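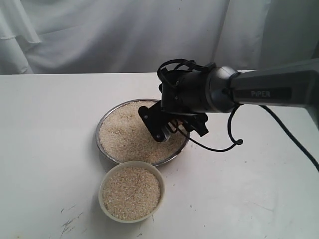

PiPER arm over the steel bowl of rice, with the small cream bowl in front.

Home Releases Docs Data Issues Contact

Sallura Rice Transfer: data card and collection rules

Summary

Sallura is a set of 1266 teleoperated episodes in which an arm moves dry rice between open vessels on a tabletop. It was recorded at the Vuvindale site and is maintained by the Betport manipulation group. This card covers the contents of the set and the rules it was collected under. The rules apply to the recorded episodes and to any new episodes submitted for merging. Release 2 supersedes the first release, which should not be used for training or reported results.

Contents

Each episode is stored in its own directory with a fixed-view video stream, a wrist video stream, joint states, gripper state, operator commands and a metadata file. The metadata file records the source vessel, the target vessel, the operator code, the outcome and any incident flags. Free-text notes are kept in the field "remarks" and are not normalised. Spelling in that field is whatever the operator typed.

Vessels are metal, ceramic and wood. They were chosen for differences in rim thickness, colour and reflectivity. Vessel names in the metadata are the ones printed on the storage tubs and should not be translated or abbreviated.

Collection rules

1. Workspace. The table is wiped before the first episode of a session and after any spill. Worn or scuffed areas of the tabletop are acceptable. Loose grains outside the vessels are not acceptable at the start of an episode, except in episodes tagged "residual".

2. Cable routing. Cables on the gripper are strapped along the body with enough slack for full wrist rotation. A cable must not be able to enter a vessel at any point in the permitted range of motion. Unused connectors should be capped or secured before a session starts. If one is found hanging free, the session may continue provided it clears every vessel rim, and the flag "cable_loose" is set for all affected episodes.

3. Speed. Joint speed is limited in the controller configuration and must not be raised by the operator. The reduced limit applies whenever the tool is inside the rim of a vessel. Requests to change either limit go to Wissam Rizk, who keeps the signed configuration.

4. Contact. Light contact between tool and grain is expected. Contact between tool and vessel wall is permitted for scooping but must be flagged. Pressing down on the floor of a vessel ends the episode, and the outcome is recorded as "abort_contact" regardless of how much rice was moved.

5. People. No hands inside the marked reach of the arm while the drives are enabled. Vessels are reset with the drives off. This applies to short resets as well, including nudging a bowl back onto its mark. The emergency stop is tested by the operator, by hand, at the start of each session and the result is entered in the log.

6. Rest. Operators take a break of 15 minutes after each block. Blocks may be shortened at the operator's discretion and must not be extended.

7. Grain. Rice used for collection is kept in sealed tubs labelled NOT FOOD and is never returned to a kitchen. It is discarded if it has been on the floor or has picked up grease. Batch changes are recorded, as grain length and dust both affect the flow.

Pouring episodes

Pouring has its own requirements. The source vessel is brought to the target before tilting starts, so that grain does not fall across open table. The lip of the source should be as near the target rim as the operator can hold it without contact. Operators tilt until the grain mass begins to move, pause, then continue in small increments. Large corrections at the tilt joint are a common cause of spills and are hard to filter out later.

Exposure on the wrist stream is locked for the session. Bright background and a dark vessel interior can occur together, particularly with wooden targets, and automatic exposure makes the rim drift in brightness as the wrist turns.
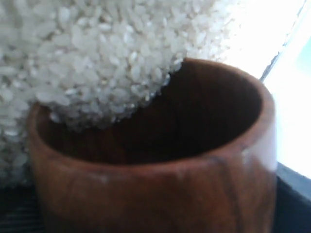 Annotation of pour onset follows the same caution. Onset is the first frame in which a grain is clearly separated from the mass and below the target rim. Grain bulging over the rim is not onset. Where the two annotators disagree, the later frame is kept and the field "onset_disputed" is set to true. Consolacion Lacson wrote the annotation guide, and questions about edge cases should be raised as issues against it.

Spills are graded as none, minor or major. Minor means grain on the table that does not alter the following episode. Major means the session was stopped for cleaning. Major spills stay in the set - they are excluded only from the default training split.

Known limitations

Eight operators contributed, all of them right-handed. Operator codes are not balanced across vessels. The white curtain and tabletop give low background variety, and models trained on the set alone should not be expected to hold up against cluttered backgrounds. Shadows from the gripper fall on the grain surface in many episodes and have not been masked.

No mass measurements are included. The outcome field is an operator judgement and should not be read as a quantity. Audio was not recorded.

Conversion

The Onishi loader reads the directory layout directly. Older copies of the loader ignore incident flags without warning - check that "cable_loose" appears in the parsed header before running a filter.

Contributing

New episodes must include the session log and the controller configuration hash. Submissions without a logged emergency stop test are rejected. The next merge window opens in August. Until then, patches to this card are accepted through the issue tracker.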